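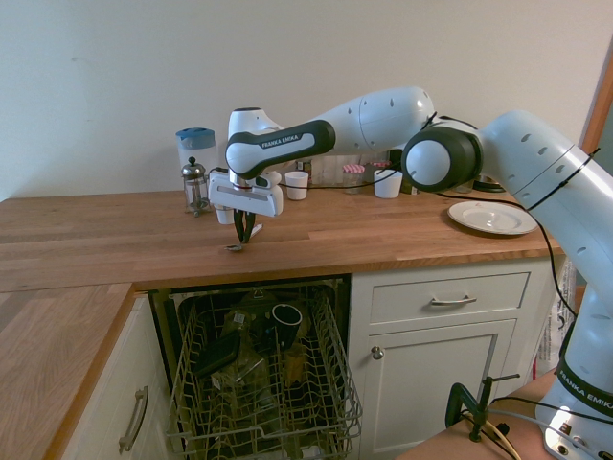 Rekha Yadav: Bevor wir an die Fadenspannung gehen, schreib bitte mal auf, welches Garn oben und unten drin ist und ob die Aussetzer auch bei gerader Naht kommen oder nur beim freien Quilten. Und ist das Vlies aufgebügelt oder geheftet?

Ticket 3299
Status: in Bearbeitung
Gerät: Panesach, Tischmodell mit Anschiebetisch
Betreff: Lässt Stiche aus beim Freihandquilten, unten Schlaufen

Hallo Rekha, danke für die schnelle Antwort! Ich habe alles noch mal von vorne gemacht und schreibe hier einfach der Reihe nach mit, dann geht nichts verloren. Oben ist das Quiltgarn von Luvier drin, das variegierte in Blaugrün (wunderschön, aber eine kleine Diva), unten ein ganz normales dünnes Baumwollgarn in Grau. Das Vlies ist geheftet, mit Sicherheitsnadeln, nichts aufgebügelt. Und gerade Nähte macht die Maschine völlig problemlos, die hat mir das ganze Top zusammengenäht, ohne zu mucken. Der Ärger ging erst los, als ich den Transporteur versenkt und den Stopffuß angeschraubt habe.

Zum Quilt selbst, falls das wichtig ist: Mittelteil aus alten Hemden, Rand aus einem recht festen Leinen, Rückseite Flanell. In der Mitte geht es halbwegs, am Rand wird es furchtbar.

Schritt 1: Nadel
Neue Nadel rein, Quiltnadel, Stärke neunzig. Die alte sah unter der Lupe noch ordentlich aus, aber ich hatte sie schon das ganze Top lang drin und weiß beim besten Willen nicht, wie viele Stunden das waren. Ganz bis zum Anschlag geschoben, flache Seite nach hinten, Schraube fest. Ergebnis: In der Mitte etwas besser, am Leinenrand immer noch Lücken. Ich habe auf dem Probestück eine Schlangenlinie quer durch genäht und 13 ausgelassene Stiche gezählt, davor waren es mehr als 38, da hatte ich irgendwann keine Lust mehr zu zählen.

Schritt 2: Neu einfädeln
Ja, ich weiß, das fragt ihr immer. Und ja, es war was dran. Ich fädele gern mit gesenktem Fuß ein, weil ich dann die Nadel besser sehe, und da sind die Spannungsscheiben natürlich zu. Also Fuß hoch, alles raus, noch mal durch alle Führungen, auch durch den kleinen Haken direkt über der Nadel, den ich sonst gern mal übersehe. Die Schlaufen unten sind seitdem fast weg! Nur in engen Kurven kommen noch welche, vor allem, wenn ich auf mich zu nähe.

Schritt 3: Spule und Greifer
Unterfadenkapsel raus, Stichplatte runter, und dann - oje. Da lag ein richtiger kleiner Filzteppich unter dem Transporteur, blau und rosa vom Flanell. Ich hatte wirklich gedacht, ich putze regelmäßig. Mit dem Pinsel rausgeholt, die letzten Fusseln mit der Pinzette. Gepustet habe ich nicht, das hat mir Ritu Dubey im Nähkurs gründlich ausgetrieben. Ein Tropfen Öl auf die Greiferbahn, so wie es in der Anleitung steht, danach auf einem Lappen genäht, bis kein Fleck mehr kam. Die Maschine klingt jetzt ganz anders, viel weicher. Ausgelassene Stiche am Rand: noch 11.
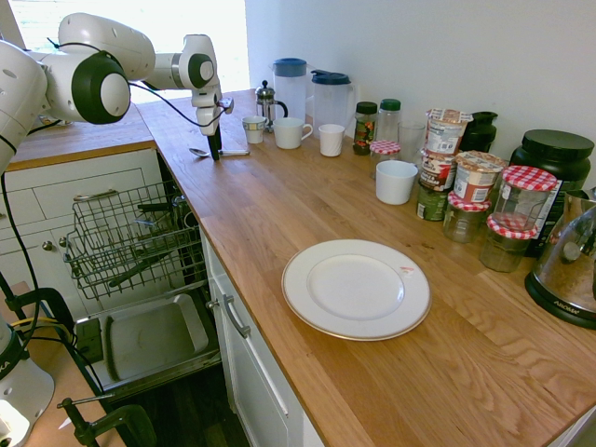 Schritt 4: Höhe vom Stopffuß
Diesen Tipp hatte Vaida Rätsep im Forum geschrieben, und den fand ich erst komisch. Der Fuß hat bei mir ein Rädchen für die Höhe, und ich hatte ihn ganz oben stehen, damit der dicke Quilt gut drunter durchrutscht. Dann hebt sich aber der Stoff mit der Nadel an, wenn sie wieder hochgeht, und der Greifer erwischt die Schlinge nicht. Klingt logisch, wenn man es einmal gehört hat. Ich habe das Rädchen Stückchen für Stückchen runtergedreht, bis der Fuß gerade eben auf den Lagen aufliegt, wenn die Nadel unten ist. Auf dem Flanell-Hemden-Teil jetzt gar keine Aussetzer mehr, auch in den Kurven nicht. Auf dem Leinen noch drei oder vier, immer an den Stellen, wo zwei Nahtzugaben übereinanderliegen.

Rückfrage von Rekha Yadav:
Das klingt schon sehr gut. Probier am Rand bitte eine Nummer stärkere Nadel, am besten eine Topstitch mit dem langen Öhr. Die Oberspannung erst danach verstellen und immer nur um eine halbe Stufe. Und wie schnell bewegst du den Stoff im Verhältnis zum Motor?

Schritt 5: Topstitch-Nadel, Stärke hundert
Hatte ich nicht da, also zu Srivastava in die Stadt gefahren (und mit drei Stoffstücken wieder rausgekommen, die nicht auf dem Zettel standen, aber das gehört wohl nicht ins Ticket). Nadel eingesetzt, gleiches Probestück, gleiche Schlangenlinie. Am Leinenrand sauber! Eine einzige Stelle ist noch dabei, genau auf einer Kreuzung, und da habe ich ehrlich gesagt auch gezogen.

Zur Geschwindigkeit: Du hast mich erwischt. Ich schiebe zu schnell und gebe zu wenig Gas, vor allem, wenn es knifflig wird. Ich habe den Regler jetzt auf mittel gestellt und das Pedal ganz durchgetreten, dann muss ich nur noch mit den Händen aufpassen. Nach zwei Übungsblöcken wird es gleichmäßiger, die Federn sehen allerdings noch aus wie Kartoffeln.

Schritt 6: Oberspannung
Von vier auf dreieinhalb. Auf der Rückseite sieht man jetzt keine Pünktchen vom blaugrünen Garn mehr, auf der Vorderseite aber auch kein Grau. Bei drei kamen sofort wieder Schlaufen, also zurück auf dreieinhalb und mit Bleistift in die Anleitung geschrieben.

Was noch offen ist:
Das Luvier-Garn reißt manchmal beim Anfahren, immer nach einer Pause, nie mittendrin. Ich habe die Spule vom liegenden Halter auf den stehenden umgesteckt und das Netz drübergezogen, seitdem ist es einmal passiert. Kann das am Garn liegen, oder soll ich die Kante vom Loch in der Stichplatte mal mit dem Fingernagel abfahren? Tania Pathirana meinte, bei ihr war da ein winziger Grat von einer abgebrochenen Nadel, und eine Nadel ist mir im Juli tatsächlich mal abgebrochen, beim Taschennähen.

Außerdem würde ich gern wissen, ob die Stichplatte mit dem kleinen runden Loch auch auf mein Modell passt. Auf der Seite von Haltham steht sie nur für die größere Maschine drin, im Heft zum Gerät sind aber beide abgebildet.

Antwort von Rekha Yadav:
Die Platte passt, du musst vor dem Nähen nur den Zickzack sperren. Fahr das Loch bitte mit einem Stück Nylonstrumpf ab, da bleibt auch ein feiner Grat hängen. Wenn du was spürst, nicht selbst schleifen, sondern melden, dann geht die Platte an Brijesh Kushwaha in die Werkstatt.

Strumpf habe ich gefunden, ich mache das heute Abend und lasse das Ticket so lange offen. Der Rand kommt danach dran, erst die lange Seite.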